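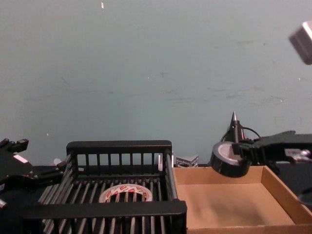 A slatted basket on the bench at Nurkirley, with a roll of printed tape in it.

Packing and Sorting Assistant (part time), Nurkirley

Skosham is looking for a packing and sorting assistant to join the small parts room at our Nurkirley site. The post is part time, mornings only, and starts in February.

About us

Skosham packs and sends out spare parts and household fittings for other firms. Most of what we handle is small: hinges, hooks, cable clips, drawer runners, replacement feet for chairs, bags of screws. Our largest customer is Troltbridge, who sell shelving and storage, and whose orders make up most of the morning's work. We also pack for Mạch, who sell lamp fittings and switches by post.

The small parts room is on the ground floor, next to the goods-in door. There are 43 people on the site in all, but the room itself is a team of three, plus this post.

The work

You will work at a bench, mostly standing, with a basket for each order or group of orders. The picking team leaves the trays at the end of the bench. You check the contents against the slip, put right anything that is wrong, bag and label the parts, box them and tape the box. Finished boxes go on the trolley for the afternoon collection.

On a normal morning the room sends out 300 parcels between the team. In the weeks before a Troltbridge sale it is more, and we ask for help with extra hours then if you can do them. You can say no.

Besides packing, you will be expected to:

Sort returned items into saleable, repack and scrap. Returns come in mixed and often without a slip.

Keep the benches stocked with tape, bags, labels and paper fill. Stock is kept in the cupboard behind the door and the reorder sheet is pinned inside it.

Clear the bench at the end of the shift. Baskets are emptied, wiped and stacked by size. Loose parts go in the odds tray and are not to be put back on the shelves by guesswork.

Break down used cardboard and take it to the cage in the yard.

Count one shelf bay a week and write the figures on the bay card.

There is no driving and no forklift work in this post. The heaviest boxes you would lift are shelf bracket packs, which we limit to 12 kg. Anything over that is a two-person lift or goes on the pallet truck, and you will be shown how to use it.

Who we are looking for

You do not need to have done this kind of job before. We would like someone who is careful with small things and will stop and ask when a part number doesn't match. A lot of the fittings look almost the same, and the two M6 bolts we stock for Troltbridge differ only in length. Sending the wrong one costs us a second parcel and the customer a week.

You will need to be able to read order slips in English, including part numbers in small print. There is a magnifier lamp at bench 2 which anyone can use.

You should be comfortable on your feet for most of a morning. A high stool is available at each bench, and the bench at the far end can be raised and lowered. If you need some other change to the work or the room, please tell us when you apply and we will do our best to arrange it.

It would help if you have worked in a stockroom, shop, post room or kitchen, or have used a handheld scanner. Please don't be put off if you haven't. Training on our scanners takes an hour or so.

Hours and pay

8.00 am to 12.30 pm, weekdays, with a paid break of twenty minutes at 10.15. The post is permanent after a trial period of 3 months. Pay is by the hour and goes up at the end of the trial period. The current rate will be given on the application form, along with the rate for extra hours.

Holiday is worked out in proportion to a full-time post. We close between Christmas and New Year, and those days come out of your allowance.

We supply gloves, a safety knife and a fleece. The room is heated but the goods-in door is open a good deal of the time in winter, so dress for it. Safety shoes must be worn in the yard. We will pay for one pair a year up to a set amount.

Getting here

The site is at the lower end of Nurkirley, past the timber yard. The bus stops at the top of the lane and it is a walk of ten minutes down from there. The first bus arrives at 7.40. There is free parking at the side of the building and a covered rack for bicycles. Please don't park in front of the goods-in door, even for a minute.

There is a kitchen with a kettle, fridge and microwave, and lockers in the passage outside. Phones stay in the lockers during the shift. If you need to be reachable, for a child's school for instance, give them the office number and we will come and get you.

How to apply

Ask for a form at the front office between 9.00 am and 4.00 pm, or telephone and we will post one out. You can also send a short letter saying what work you have done, paid or unpaid, and when you could start. A CV is fine but we don't insist on one. Please give two people we can contact for a reference. One of them can be a teacher, a neighbour or someone you have helped out.

We will invite people to the site for a short visit in place of a formal interview. You will be shown the room, have a talk with the supervisor and spend half an hour checking and packing a few practice orders. We pay for the half hour and will refund your bus fare if you keep the ticket.

We aim to reply to every application within 2 weeks, whether or not we are able to offer a visit. Applications close at the end of the month before the start date, or sooner if the post is filled.

We are also keeping a list of people who would like occasional morning work in the small parts room during busy periods. If that would suit you better, write "list" at the top of your form or letter and tell us which mornings you are usually free.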